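仿真厨房单元维护记录：夹爪、腕部相机与一次碰撞体返工
11月 作者：Nerea Lorente
本站使用Cookie统计访问量，继续浏览即表示同意。

Likevik这个单元是我年初接手的，代号沿用了前任的命名，配置文件里到处都是，懒得改。单元本身不复杂：一台Franka机械臂，一个两指夹爪，一块大理石纹理的台面，台面上放一批杂物。全部跑在仿真里，没有实体对应物。仿真单元也要保养，工作量并不比实体小，只是不用戴手套。

这篇记的是最近一轮检修：基座对位、夹爪标定、物体碰撞体、腕部视角。按实际处理的顺序写，中间有返工。 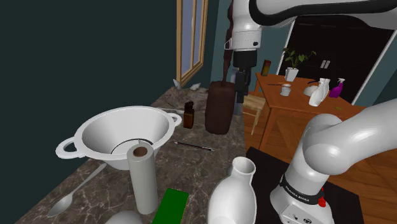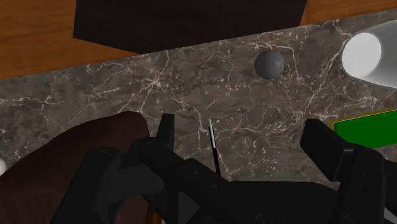

起因是抓细长件的成功率往下掉。Deng（我们内部的回归测试脚本集）每晚跑200个回合，其中细长件一组过去很稳定，升级物理引擎小版本之后开始抖。日志里没有报错，夹爪闭合指令正常发出，手指也到位，但物体在接触瞬间横向弹开，或者从两指之间慢慢滑下去。大件那一组完全没有变化。

先查基座。台面和机械臂的基座是两个独立的资产，各有各的原点，中间靠一个固定变换连起来。这个变换写在两个地方：场景文件里一份，规划器的配置里一份。两份不一致的时候不会报错，规划器会很自信地把末端送到错误的位置。我把两边的数值打印出来逐项比对，平移一致，绕竖直轴的旋转差在小数点后第四位，应该是某次手工抄写时截断了。这个误差在台面远端会放大，但放大之后仍不足以解释弹开的现象。改掉，继续往下查。

顺便把规划器那份改成了从场景文件读取。同一个数不要存两遍，这条规矩我写进过文档，然后自己没遵守。

第二步是夹爪。两指连杆结构在仿真里比平行夹爪麻烦，一个驱动关节，其余关节靠约束跟随。求解器迭代次数不够时，左右两侧会有相位差：一侧指尖先碰到物体，另一侧还差一点。抓盆、瓶这类东西无所谓，物体够重，等得起。抓一根细杆就不行，先到的那一侧会把它推走。

测法很土。把夹爪悬在台面上方，下面不放东西，从全开到全闭走100个循环，记录两侧指尖到夹爪中心平面的距离，画差值曲线。旧版本引擎的曲线基本贴着零线，新版本在行程后三分之一出现一个明显的鼓包，每个循环都在同一位置。可重复，是好消息，随机的东西才难修。

原因在约束的柔度默认值。新版本把默认值调软了，更新说明里有一行，我当时看过，没有往夹爪上联想。处理方式是给这几个跟随关节显式写上柔度和阻尼，不再依赖默认值；同时把夹爪所在的关节链单独提高迭代次数，其他部分不动。全局提高迭代次数也能解决，代价是每个回合变慢，夜间任务跑不完。

改完重测，鼓包消失，末端残留一点点，可以接受。

到这里我以为结束了，提交，下班。第二天早上看结果，弹开的情况没有了，滑落的还在。

滑落是另一个问题。查接触点可视化，发现细长件的碰撞体是用凸分解自动生成的，生成时的分辨率太低，杆身被切成几段粗细不一的多面体，段与段之间有台阶。指尖夹在台阶附近时，接触法线不是水平的，带一个向下的分量，夹得越紧推得越厉害。从渲染网格上完全看不出来，外观网格是光滑的，和碰撞网格是两回事。检查仿真资产的时候一定要把碰撞体单独显示出来看，只看渲染画面等于没看。

返工方案：细长件一律不用凸分解，手工用胶囊体和圆柱体拼。一个直杆类的物体两三个基本体就够，接触稳定，计算也便宜。带尖的工具，尖端用一个小球收尾，不要用圆锥，圆锥尖顶在台面上时接触点会来回跳。球形的小件直接换成解析球，不要网格。瓶罐类暂时保留凸分解，把上限调高后重新生成，最大的一个资产从原来的面数涨到3000面，仍在预算内。

有开口和内腔的容器要特别对待。整体凸包会把口封死，别的东西放不进去，放上去就像搁在一块看不见的盖子上。这类只能分解成多块，或者用有向距离场。我选了后者，分辨率先取保守值。

摩擦系数没有动。有同事建议把指尖摩擦调大了事，确实一调就不滑了，但那样测出来的成功率没有意义，换一批物体还得再调。

第三步是腕部视角。单元里除了外部的固定视角，还有一个跟着末端走的视角，用来看接近过程。这个视角的安装位姿在换夹爪模型时会失效：新模型的法兰厚度不同，相机原点还停在旧位置，近处的手指可能挡掉本来应该看到的东西。检查方法是把夹爪全开，确认两个指尖都在视野内、中间留得出一块能看到目标的空间；再闭合到底，确认指尖交会点没有跑出画面。外参改动之后，依赖这个视角的数据全部要打新版本号，不能和旧的混用。Hiltari那边的训练流程曾经混过一次，查了很久才查出来，此后我们在每个回合的元数据里都写入外参的哈希值。

近裁剪面也一并检查。设得太大，手指靠近相机的部分会被削掉一块；设得太小，远处深度精度变差，纹理叠在一起的面会闪。没有通用的值，按夹爪尺寸试。

然后是杂物摆放。随机化脚本负责把物体撒在台面上，每次重置都重新撒。常见毛病是初始穿插：两个物体生成时有重叠，求解器在第一帧把它们炸开，轻的那个直接飞出台面。脚本里原来有重叠检测，但用的是包围盒，带把手或者细颈的物体包围盒很大，导致大量摆放方案被误判拒绝，后来有人为了提速把检测阈值放宽，真正的重叠也就漏过去了。现在改成两级：先用包围盒粗筛，可疑的再用碰撞体精查。重置之后空跑300步，等所有物体速度降到阈值以下再开始计时。超时未静止的回合直接丢弃，并记录是哪个物体没停下来。

靠近台面边缘的物体要单独留意。中心在台面内不等于支撑稳定，要用底面接触区域判断。

最后把这轮改动整理成检查清单，以后每次升级引擎都走一遍：

基座变换：只允许一个来源，启动时打印。
夹爪同步：空载开合循环，看差值曲线，不看平均值。
跟随关节：柔度、阻尼显式写出，禁止使用默认值。
碰撞体：单独显示，逐个看细长件和带开口的容器。
腕部外参：全开、全闭各看一次，写入哈希。
摆放：空跑静置，统计丢弃率，按物体分组。

Deng重新跑完，细长件一组恢复到升级前的水平，大件组不变，单回合耗时略有增加，来自有向距离场。下一步打算把距离场的分辨率按物体尺寸自适应，小容器没必要用和大容器一样的格数。

另有一个遗留问题：机械臂在接近关节限位时，规划器偶尔会选一条绕远的路径，肘部从台面物体上方扫过去，间隙很小。目前没有造成碰撞，暂时在代价函数里加了一项惩罚。Larkwood分支上有人在改规划器的采样部分，等合并之后再看是否还需要这一项。

近期文章
夹爪连杆约束的三种写法
Larkwood分支合并前的待办
夜间回归任务的日志该留多久
用距离场做容器碰撞：内存账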